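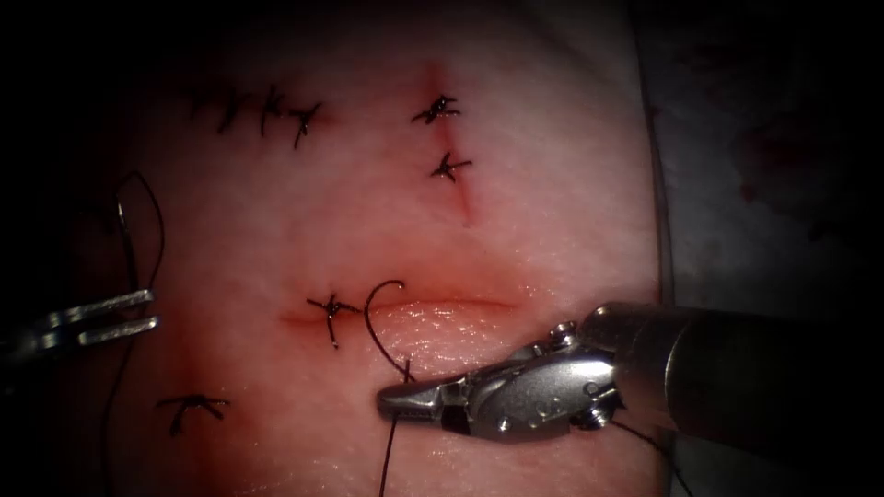

Trarska Community Hall and Prayer Room, Birnusbridge
Security checklist, January, before the memorial vigil

1. Street entrance. Pass. Door closes and latches on its own. Intercom audible at the inner desk.
2. Occupancy. Pass. Limit posted: 139 seated. Standing in the aisles not permitted.
3. Window film, street side. Fail. Film lifting at two corners. Montecinos to quote.
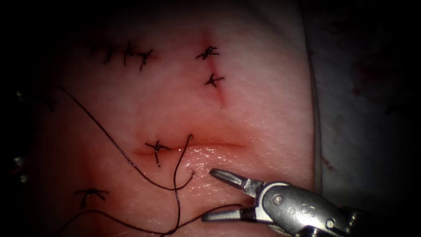 4. Bleeding control kit. Pass with comment. Seals intact, dressings in date, tourniquets on top. Wound closure stays with the hospital — black knotted stitches like those on the practice pad are outside the scope of this kit. Move the kit from the office to the foyer.

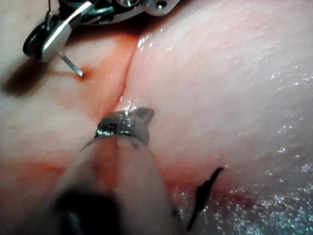
Photo: Plarnesis

5. Rear exit. Fail. Folded signs from the last rally stacked against the push bar. Clear before 7 p.m.
6. Panic button. Pass. Response at the desk in 10 seconds.
7. Bag check table. Not set up at time of inspection. Recheck.

Open items: 3, 5, 7. Film replacement budget: $4,000, not yet approved.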